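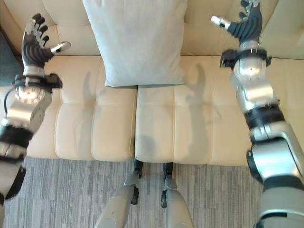 Working Position at Upholstered Furniture

Section 3 of the Household Task Procedures, Bellska Training Apartment

This section applies to all operators and supervisors who run humanoid units at sofas, armchairs and padded benches. It covers the approach, the standing position, arm travel, contact with the upholstery, and the record kept afterward. Operators must have completed Section 2 (Floors and Doorways) before using it. Questions about the text should be sent to Li-hua Lui, who maintains the procedures. Requests to depart from it go to Szu-yu Lo and must be approved before the session begins.

Before the Session

1. Confirm that the room has been released for robot work and that the door sign has been turned.

2. Walk the floor between the start mark and the furniture. Remove toys, cables, magazines and loose rugs. A fitted carpet may stay, provided it lies flat and has no lifted edge.

3. Check the upholstery for tears, open seams and exposed staples. Report any damage before the unit is powered. Damage reported after a session will be recorded as having occurred during it.

4. Inspect both hands. Look for split fingertip covers, loose fasteners at the wrist, and any burr or sharp edge that could mark leather or pull a thread.

5. Check that arm cables are secured along their full run. A cable that can be hooked by a finger or caught on a cushion must be secured again before work starts.

6. Test the stop control from the place where the supervisor will stand. A test made at the desk does not satisfy this step.

Approaching the Sofa

7. Bring the unit in squarely, facing the backrest. Do not approach across the corner of an armrest.

8. Keep both arms within the width of the body until the feet have stopped moving. Arms are not to be raised or extended while the unit is walking.

9. Stop with the feet side by side on the floor in front of the seat. The knees may come close to the front edge of the cushions, as in the photograph at the head of this section, but must not press into them. A unit that leans on a cushion may lose its balance when the cushion gives way.

10. Wait until the supervisor says "position accepted" before moving either arm.

Moving the Arms

11. Open both hands fully before they pass over the seat. Fingers are closed only when the object to be handled is within reach and in clear view.

12. Raise the arms one at a time the first time a task is performed on a given piece of furniture. Both arms may be raised together once the supervisor has agreed that the clearance is enough.

13. Keep the elbows clear of the armrests. Operators tend to watch the hands, and most contact reported to this office has been at the elbow or forearm.

14. Where a throw pillow stands against the backrest, reach toward its sides. Do not push down on it from above, and do not drag it forward over the seams of the seat.

15. Watch for shadows. Under a strong overhead or window light, the arms and hands will cast dark shapes on a pale sofa, and these can hide the edge of a cushion or be mistaken for an object. If the operator cannot tell a shadow from a solid item, the arm is to be held still and the supervisor consulted. Lighting may be changed only while the unit is stopped.

Contact with the Upholstery

Light contact by an open hand is permitted when the task calls for it. Contact by a wrist bracket, a joint cap or any other metal part is not permitted and must be entered in the log, whether or not a mark is left.

Leather shows pressure marks and scratches more readily than woven cloth. On leather, fingertips are to be lifted and set down again between movements. They are not to be slid across the surface. Wrinkles and stitched channels should be left as they are unless smoothing them is the assigned task.

No person may sit on the furniture, or reach over it, while a unit stands in front of it with power on. This rule applies equally to staff, visitors and the supervisor. Items dropped behind a cushion are to be retrieved after the unit has backed away and been stopped.

Stopping and Withdrawing

16. At the end of the task, open both hands and raise them clear of the seat.

17. Draw the arms back to the body, one after the other.

18. Step straight back until there is room for a person to pass between the unit and the sofa. Turning in place while close to the furniture is prohibited.

19. Stop the unit and say "stopped" aloud. The supervisor repeats the word, then enters the area.

Records

Enter each session on Form 2193 before leaving the room. The form calls for the operator, the supervisor, the furniture used, the task, and every contact outside those allowed above. "No contact" must be written out in full; a blank line will be returned for completion.

Two entries of metal contact against the same task suspend that task until it has been reviewed. The operator may continue with other work in the meantime. Completed forms are kept in the Covitar cabinet beside the apartment entrance, and the tasks under suspension are posted on its door.

The next revision of this section is planned for August. Until it is issued, the present text remains in force.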